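Cleddale Allotment and Garden Society
Minutes of the meeting held on 6/12/22 in the back room of the Wistora Hall

Present: Akosua Alhassan (chair), the secretary, the plots officer, the shop manager, the newsletter editor and 29 members.
Apologies were received from the show secretary and from the holders of plots 4, 11 and 17b.

1. Minutes of the last meeting

The November minutes were read and agreed with one correction. Under item 5, "the lower gate" should read "the lane gate". The chair signed the corrected copy.

2. Matters arising

Lane gate. The new hinge has been fitted but the bolt still does not meet the plate when the ground is soft. The plots officer will pack the post. Members are asked to lift the gate as they close it until this has been done.

Bonfires. Two complaints had come in from Nudport Terrace about smoke in the afternoon. The rule is unchanged: no fires before dusk, and none at all when the wind is from the west. A reminder will go on the board.

Manure. The farm at Agbayani Lane will deliver one load in the new year if the track is firm enough for the trailer. The load will be tipped by the compost bays and not by the tap, as happened last time. Members should bring their own barrows.

3. Accounts

The balance in the current account stood at £1815. The reserve for the water main stood at £1389 and has not been touched. Rents are paid up except for three plots. Letters have gone to all three, and one tenant has replied to say that she is giving up the plot at the end of the month.

A member asked why the insurance had gone up. The secretary said that the polytunnel had been added to the policy in the spring. The member asked for the old and new premiums to be shown side by side next time. Agreed.

4. Water

The supply was turned off at the stopcock on the lane after the first hard frost. The standpipe by plot 22 had already split at the elbow and will have to be replaced before it goes back on. One price has been received and a second is being sought. There was a long discussion about whether to move that standpipe to the other side of the path, where it would serve the new half plots. Those at the top end were against, saying they had the furthest to carry as it was. It was put to a vote and the standpipe will stay where it is.

The dipping tank needs clearing of leaves. The plots officer has the rake.

5. Seed swap and seed store

The swap will be held in the Wistora Hall as before, doors open at ten. Tables are to be set out along the window side this time, as last year's queue for tea blocked the way to the beans.

The shop manager reported on the seed store. The biscuit tins have let in damp and several packets of parsnip and onion were spoiled. She proposed that seed should in future be kept in small drawers indoors, sorted by sowing month, with a label on each drawer front and the year of saving written on every packet. The wide drawers would take peas and broad beans and the narrow ones would take lettuce, herbs and flowers. Seed of more than three years will be put out free at the swap, apart from tomatoes, which several members said will keep longer than that. 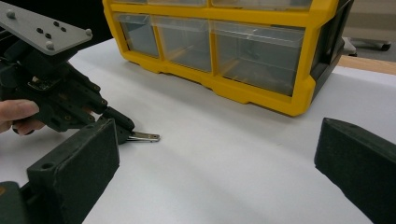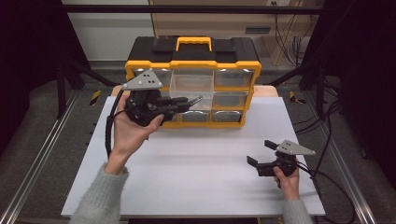
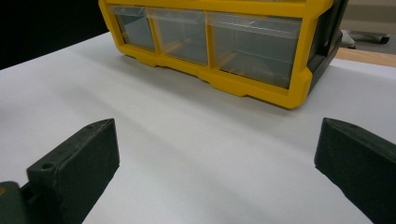 Item 5: yellow organiser with clear drawers.

It was asked whether clear drawers would let in too much light. The shop manager said the packets are paper and the cupboard door is kept shut. Another member would prefer sorting by family, so that all the brassicas were together. After some talk it was agreed to try sowing month for one season and look at it again in the autumn. Labels will be written in pencil.

Members with saved seed to give should dry it fully, clean out the chaff and hand it in named. Packets marked only "squash" will not be accepted – last year's turned out to be at least two different things, one of them an ornamental gourd.

6. Plots and waiting list

There are 6 names on the waiting list. Two half plots will be offered in the new year, starting from the top of the list. The plot being given up is badly overgrown with bramble at the hedge end, and it was agreed to offer it at no rent for the first quarter to whoever takes it on.

The autumn inspection found most plots in good order. Carpet has been found again on two of them. Carpet is not allowed under the tenancy and must be taken away by the tenant, not left by the bins. Black plastic sheeting and cardboard may be used.

The holder of plot 9 asked for leave to put up a second shed. Refused, as the rules allow one shed and one greenhouse. He asked if a cold frame with a door counted as a shed. The chair said she would need to see it.

7. Summer show

The show secretary had sent a note. The schedule will have one new class, a plate of three different herbs, and the class for longest runner bean goes back to being judged on a single bean. The children's class for a vegetable animal will have two age groups. The judge for vegetables has agreed to come again. A judge is still needed for preserves.

There was a complaint that the onions under 250g had not been weighed at the last show. The scales will be brought this year.

8. Any other business

Rats have been seen near the top compost bays. Cooked food must not go in any bay, and hens' feed should be kept in a lidded metal bin.

The newsletter editor would like pieces by the end of the month. She is short of recipes and has had more than enough on slugs.

A pair of green secateurs and a child's left wellington were handed in and are in the shop.

Thanks were given to those who cut the long hedge. The strip behind plot 30 remains to be done and must be finished before the birds start nesting.

9. Next meeting

Date to be fixed once the hall bookings are out. Items for the agenda should reach the secretary a week beforehand. The meeting closed at ten to nine.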